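Wanda Sowa wrote:

> The left arm on mine loses position after a couple of hours.
> Is that the servo bus or the supply? Also, what are you using
> for trays? Mine slide whenever a finger touches the rim.
>
> Wanda

Wanda, all,

Check the supply first. On my build in the Ekside workshop I had the same fault, and it went away once each arm had its own feed. I logged 437 cycles after the change with 2 position errors, both on the right arm. Before that I was lucky to get over 341 without a restart.

Current layout, both arms on the one rail:

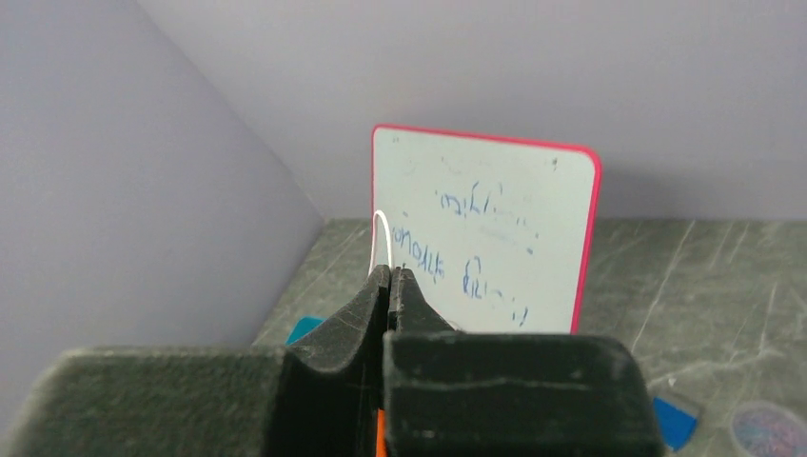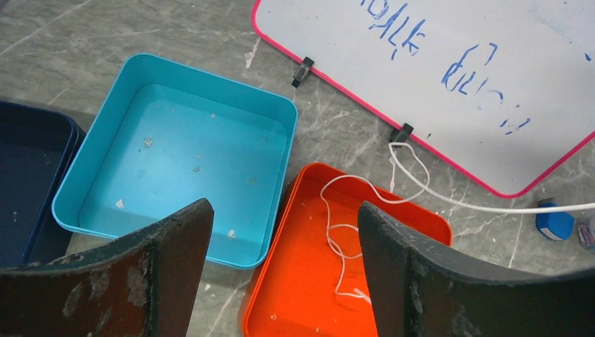

Wrist views first, then the fixed ones. 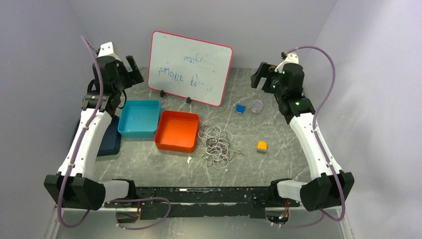
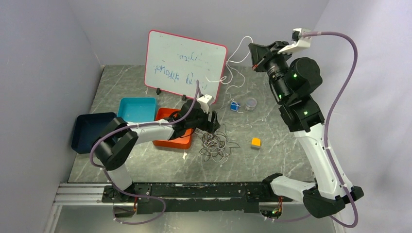

Trays: plain square plastic, not fixed down. They do slide. I tried tape under one corner and it left residue, so I now re-read the tray position at the start of each cycle – slower, but it copes.

Cable routing is still the weak part of the Stavedell bracket. Leave more slack at the wrist than the drawing shows, then run the joint through its full travel by hand before you clip anything. I followed the drawing and pulled a connector in July.

Fingers are the second set. The coating wears quickly at the tips, with no effect on grip that I can measure. If anyone has tried the softer Wemley pads on string or thin cable, please post the part number and the closing force you used.

Wanda, what does your supply read at the far connector with both arms moving?

Chantal Thibodeau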